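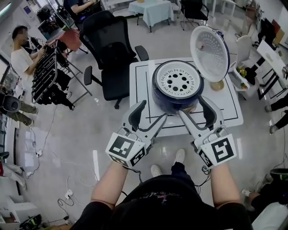 Handheld grippers: jaw width freezing mid-episode, arm dropped the pot on replay
Category: Teleop and Demonstration Hardware > Faults

tinbench
Posted March 27, 2026

We're collecting two-handed kitchen demos with a pair of Plistovau handheld grippers, the tethered ones, with marker cubes on the back. Task is the rice cooker: take the steaming plate out, take hold of the inner pot from both sides, lift it, put it down, put it back. Operator sits at the table. The planned set is 2000 episodes.

Yesterday we replayed an episode on the real arms at our Wallin site before training on any of it. The approach was fine. Both jaws closed on the pot and it came up. Then the right jaw snapped open with the pot still in the air, the left one kept holding, and the pot swung down and hit the table. One fingertip on the left arm is bent. The person on the stop button was standing well back, so no injuries, but the pot has a dent in the rim and it could have been full.

I went back to the recording. The right jaw width goes flat for 11 frames during the lift, then jumps to a completely different value. The cube poses carry on normally through the whole thing. No error in the log. The recorder (Flullidis, current release) writes the last width it got and marks the frame valid.

I scripted a check for flat stretches in the width channel. Everything before episode 1065 is clean. After that it turns up over and over, right gripper only.

Has anyone had this? I'd like to know what to fix before we record any more.

marrow_fat
Are you sure it isn't tracking? A rice cooker lid standing open behind the pot is a big pale surface, and a glossy floor will throw ceiling lights back up at you. We had cubes flip orientation under lighting like that and it took a week to find. I'd put matte paper down and try again.

tinbench
Poses are fine. I plotted both cubes over the flat part and they're smooth. Width comes over the cable and has nothing to do with the cubes on this model.

marrow_fat
On ours the width was worked out from markers, so that's where I was coming from. Still worth checking that the pose is good and hasn't been filled in by the smoother. Flullidis smooths on export by default.

tinbench
Fair. I looked at the raw stream and not the export. No gaps in it.

okra_servo
This is the cable. Ask your operator which way they turn the right hand to get around the pot. With the Plistovau ones the lead comes out toward you and falls into your lap, and if you're seated it ends up between your leg and the chair. Reach forward over the pot and it goes tight. The connector has no clip on it. You get a short dropout, then it comes back, and the first value after it comes back is garbage until the encoder finds its zero again.

Ours did the same on the right side. Cut the cable ties, gave it a longer loop, taped it to the forearm. Stopped that day.

half_duplex
I don't agree that it's only the cable. If it dropped the connection you'd see the device vanish and come back in the system log. OP says there's no error. I'd look at power first. What are the grippers plugged into, and what else is on that strip?

tinbench
Both go to one hub. The hub is on a power strip on the floor with other things from the room plugged in. I said no error in the recorder log. I haven't looked at the system log, will do that now.

half_duplex
Then do that before you tape anything. If you change two things at once you won't know which one it was.

okra_servo
If they tape it and it goes away, does it matter?

half_duplex
It matters when it comes back in May with a different operator.

gantry_moth
Whether it's the cable or the hub, neither one dropped the pot. The arm dropped the pot when it was told to open by a channel that had been dead for 11 frames. That replay script should never have been allowed to send it. Ours rejects any width step larger than the gripper could physically make in one frame, and if width goes stale it holds force and stops the arm. It's a few lines. You want it even with perfect hardware.

Also, don't replay two-arm lifts for the first time with the real pot. Use a foam block.

tinbench
Agreed on both. The stale check is going in tonight. The replay script came from the Monditz starter kit and I assumed it had limits in it. It has joint limits and nothing on the jaws.

gantry_moth
Monditz only checks what's in the limits file, and the jaw entries are blank in the starter one. You have to fill them in yourself. It loads without a warning, too.

pell_r
Can the bad episodes be saved? I'd just interpolate across the flat part. Eleven frames is nothing, and if the hands are holding a pot the width is constant anyway.

marrow_fat
Please don't. You'd be guessing exactly where the contact is, and the offset after the jump is wrong as well, so everything following it is shifted. Drop them.

pell_r
You can fix the offset if the jaw closes fully at some point later in the episode. I've done it and the data trained fine. Throwing out a few hundred demos over a short gap seems wasteful.

marrow_fat
If it closes fully. In this task they might never close all the way with the pot in between. Each to their own.

tinbench
Update. System log shows the right gripper disconnecting and reconnecting, and the times line up with the flat stretches in every episode I've compared so far. The left one never drops. Hub stays up throughout.

Swapped the two hub ports and recorded a short test. Still the right gripper. Swapped the cables at the gripper end and the fault moved to the left. So it's that cable, and power is off the list. Bending it near the plug brings the fault on within a few seconds.

half_duplex
Good test. I'll give okra that one.

okra_servo
Replace it and still give it the longer loop, or the next one goes the same way.

tinbench
New cable ordered, five of them. No recording until it's here. On the data, I'm keeping everything before 1065 and setting the rest aside for now. I may try pell_r's offset fix on the ones where the jaws do close at the end, but they won't go on the arms.

Still no answer on why Flullidis marks a repeated value as valid. I've sent them a report with the episode attached.

gantry_moth
There's a setting for it, stale_ok or something close, under the device section. It was on when I installed mine. Check yours.

tinbench
It was on.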